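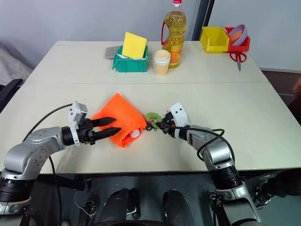
A two-armed robot at work on a drawstring bag, one gripper on the fabric and the other on the cord.

Can a Machine Do the Chores Yet? Sanent Opens Its Household Task Results to the Public

Kotorton lab shares a season of tidying, packing and folding, with the failures left in

KOTORTON, August – Anyone who has ever stood in a kitchen at the end of a long day and wished that somebody, or something, would just deal with it will have some sympathy for the people at Sanent. The Kotorton company has spent the better part of this year asking robot arms to do the small jobs that fill up a home and the back room of a shop, and this month it is making the results available to anyone who cares to read them.

The release covers 400 attempts at everyday chores, carried out by a pair of robot arms working together at a table. The jobs were picked from suggestions sent in by families and shopkeepers in the Kotorton area, and they are about as humble as jobs get: put the sponge back in its bin, stack the cups, fold the cloth, close the bag. Of those 400 attempts, 69 percent ended with the chore finished and no human hand stepping in. Sanent is publishing the rest as well, complete with notes on where each one came apart.

"People ask me at every family dinner when the robot is coming to do their laundry, and I love that they ask, because it means they're picturing it," said Yesenia Mosquera, who leads the household program at Sanent. "What I tell them is that a plate is easy these days and a bag is hard. A plate stays the shape it was when you reached for it. A bag has its own ideas, and a cord is worse, and when you put the two together you've got a chore that my daughter could do at five and that we've been working on since the winter."

Soft goods turned out to be the dividing line throughout the study. Cups, bins and bottles, which keep their shape, were handled well from the first weeks on. Cloth and string were another story. Cinching a drawstring asks one arm to hold the fabric steady while the other finds the cord, gets a proper grip on it and pulls in the right direction, and if the fabric slips even a little the first arm has to notice and start over. Drawstring bags had the lowest finish rate of any chore in the release, and they are also the chore the team talks about most fondly.

"I've grown attached to those bags, I'll admit it," said Damián Salinas, an engineer on the project. "When one goes right there's a cheer in the room that you can hear down in the parking lot. Then we lay it out again a little differently and find out how much the machine really learned."

Speed is the other open question, and Sanent would like to be plain about it. The arms took, on average, 7 times as long as a person doing the same chore. For a shop that wants its small orders bagged overnight, with the lights off and everyone home in bed, that may be perfectly fine. For a parent trying to get a gym bag out the door at breakfast time, it plainly isn't.

Stefanou, a family-run housewares store with two locations in the region, helped choose the shop-floor tasks and will host a trial of the system in its packing room this fall. Store manager Leopold Leitner said his expectations are cheerful and modest.

"We have a wonderful crew, and not one of them came to work here because they adore tying up gift bags," Leitner said. "If a machine can take on part of that pile, even slowly, they can be out front with customers where they're happiest. If it can't, we'll say so, and I expect we'll have enjoyed having a look."

The trial will cover bagging, sorting small items into bins and putting stray stock back where it belongs. Staff will keep a plain written log of how often they have to help, and Sanent will publish that log when the trial ends, whatever it says.

The full set of results, with recordings and task notes, is free to download from the Sanent website. Schools, hobby clubs and other labs are warmly invited to use it, to repeat the chores on their own tables and to write in with better ones. Suggestions from people who have never touched a robot are especially welcome, and the team reads every one.

About Sanent
Sanent develops software for two-armed robots that work with everyday objects in homes, stores and small workshops. The company is based in Kotorton.

Press contact
Colton Desjardins, Communications, Sanent
Interviews and lab visits can be arranged on request.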